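Home Ask a Grown-Up Machines Animals Space Games Search

How do you look after a robot arm?

By Abundio Tovar

A robot arm doesn't eat. It doesn't need a walk. But it does need looking after, every single day it works, and a lot of kids write in asking what that means. So, quick tour. Ready?

Our arm is called Jaro. Jaro lives at a small workshop called Plallitz, where it picks up little parts and puts them in trays. Pick, move, drop. Pick, move, drop. All day. The person who looks after Jaro is Ezequiel Cuautle and he let me follow him for a morning. I had to run to keep up.

First job: look.

Before anything gets switched on, Ezequiel walks up and just looks. Any cracks in the shell? Any wires hanging where they shouldn't? Is the base tight to the table? If the base wobbles even a tiny bit, the hand at the far end wobbles a LOT. Try it. Hold a long ruler at one end and wiggle your fingers. See the other end go? Same thing.

Then he checks the big red stop button. Every workshop robot should have a way to stop it fast. He presses it, tries to start the arm, and the arm must not move. If it moves, no work today. Simple.

Second job: joints.

You have joints. Shoulder, elbow, wrist. An arm like Jaro has them too, and people even use the same names. Inside each one there's a motor and some gears, and a sensor that tells the computer how far the joint has turned. That's how the arm knows where its own hand is. You do this too, close your eyes and touch your nose.

Ezequiel moves the joints one at a time, very slow, and listens. A smooth hum is good. Clicking or grinding, not good. He told me once he heard a tick tick tick on Jaro's elbow and it was a loose screw, 2 turns with a screwdriver and done. 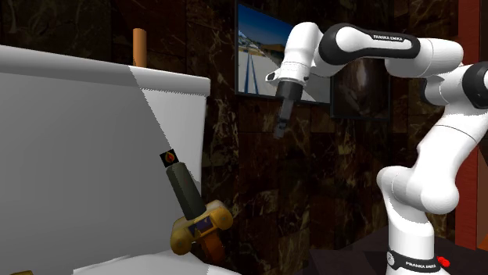 Third job: the gripper. That's the hand. Some grippers have suction cups, some have two fingers that slide together like a crab's claw. Fingers get dirty. Dust, grease, bits of cardboard. Dirty fingers slip and then the part goes flying under a cupboard and somebody has to crawl after it (me, that morning).

So he wipes the finger tips with a soft cloth. Then he opens and closes them 10 times. Open, shut, open, shut. They should meet in the middle every time. If one side is late, or they don't close all the way, the arm thinks it has picked something up when it hasn't. It will carry nothing across the room very carefully and put nothing in the tray!

Fourth job: teaching it where things are.

This is called calibration. Long word. It means checking that the place the robot thinks is "here" really is here. Ezequiel has a metal pin on the table. He tells Jaro to go touch the pin. If it stops a little to one side, he fixes the numbers and trys again. Took him three goes while I watched.

Why would it be wrong? Lots of reasons. Somebody bumps the table. A new gripper is a bit longer than the old one. Even a warm day can make metal grow a teeny amount.

Practice world first

Before Jaro gets a new job to do, Ezequiel tries it on a computer. There's a pretend arm in a pretend room, and the pretend arm can crash into the wall as much as it likes. No dents. No bill. He uses a program called Adugna, and he ran one new move 500 times in there before lunch. When the pretend arm stops bumping into stuff, the real one gets a turn, at slow speed first.

The notebook

Last thing, he writes it down. Date, what he checked, what he heard. Plain paper notebook with a ketchup stain on it. If something breaks in the summer he can flip back and see when the funny noise began.

The whole check takes 60 minutes. Then the tray goes in, everyone steps back behind the yellow line, and Jaro starts. Pick, move, drop.

Try it at home: make a gripper from two craft sticks and a rubber band. Pick up a raisin. Now put butter on the ends and try agian.

Comments

flirkavia_fan: we did the butter one and the raisin went in my brothers hair

Mom of two: Does the pretend arm have to be calibrated too?

Abundio Tovar: Good question! Usually it starts out perfect, that's one reason the real arm still needs the pin test.

Teo age 8: can jaro pick up an egg

Abundio Tovar: I asked. Yes if you tell it to squeeze soft. They practiced with a ping pong ball first.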